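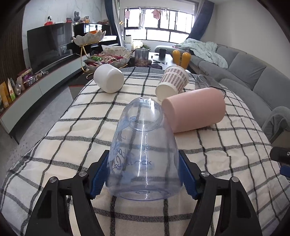

An upturned clear cup on a checked tablecloth, with other cups lying on their sides behind it.

Brarside moves its desktops to a hosted service

19/02/2008

Brarside, the regional bookkeeping and payroll firm, has finished moving its office desktops off the machines under people's desks and onto a hosted service run by Tarigan. The last of the branch offices, the one at Hiswood, switched over this month, and by all accounts the first morning there was a good deal quieter than anyone had dared to plan for.

For readers who haven't been following the story since the fall, a little background may help. Brarside had been running its accounting programs on ordinary office computers for as long as most of the staff can remember, with a server in a back room at each branch and a tape drive that somebody had to feed at the end of the day. It worked well enough while the company was small and everybody sat in one building. Then came the second branch, and the third, and with them the familiar business of the same program behaving one way in one town and another way down the road, and of payroll files going back and forth by e-mail with names like "final" and "final new."

Under the new setup, the programs and the files live on Tarigan's servers, and what sits on each desk is mostly a screen, a keyboard and a small box that connects to them. A clerk can log off at Hiswood, drive over to the main office, log on there and find the same spreadsheet open at the same line. People who have used this kind of system elsewhere will shrug at that, but it made quite an impression at Brarside (one of the clerks was seen doing it several times over, just for the pleasure of it).

The move was done in stages, and we think that had a lot to do with how smoothly it went. A pilot group of 5 people in the main office went first, all of them willing and a couple of them openly doubtful, which made them very useful. They spent 4 weeks doing their real work on the new desktops and writing down everything that annoyed them. The list was long! Most of it was small: a date that printed in the wrong order, a missing font, a mouse pointer that lagged when a big report was loading. The printing trouble was the serious one. Check runs were coming out with the bottom line pushed onto a second sheet, and for a payroll firm that is no laughing matter. Tarigan ended up swapping the printer driver on the servers and setting up a separate print queue for checks, and the problem hasn't come back.

January was given over to the branches. The plan had been to do them all over a single weekend, but year-end tax forms fall in that month, and the branch managers asked, very politely and more than once, for a bit of breathing room. So the schedule was stretched out, and each office kept its old machines plugged in for 2 weeks after its own switch, in case anything needed to be looked up or rescued. Very little did. One folder of scanned letters had been saved to a local drive where the copying tool didn't look for it, and it was brought over by hand the same afternoon.

The one real delay came at Hiswood, and it had nothing to do with the servers. The line into the building was older than the paperwork said, and it simply couldn't carry that many people working at once. The phone company needed to run a new one from the street, then came a spell of hard frost, and then the permit for the sidewalk had to be renewed. Anyone who has waited on a new line in winter will know the feeling. It is in now, along with a slower backup line from a second provider that takes over by itself if the main one drops.

The hosted service is sized for up to 200 people logged on at the same time, comfortably more than Brarside needs today, though the company does take on extra hands in tax season and has had to scramble for spare computers in past years. This time the temporary staff will be given a login and a seat, and when they leave in the spring the login gets turned off. The office managers seem to be looking forward to that part more than any other.

There have been grumbles too, and it would be wrong to leave them out. A few people miss having their own programs on their own machines, and the music players in particular are gone. Passwords now have to be changed more often than anyone would like. Video is choppy, so the training clips that new hires used to watch at their desks are being shown in the meeting room for the time being. Tarigan says a newer version of its connection software should help with this, and it will be tried out in the main office before it goes anywhere else.

The old computers are being wiped and sorted. The better ones will be passed along to Lostangate, the after-school computer club, which has been making do with some very tired equipment, and the rest will go for recycling. Staff who would like to take a monitor home should speak to their office manager before the end of the month, as they are going quickly.

Short refresher sessions on the new desktops are being held at every branch over the coming weeks, with coffee, and all questions are welcome, including the ones you feel you should have asked on the first day. The help desk number is unchanged. The hours are a little longer than before, with someone on the phone from early morning until the last office closes.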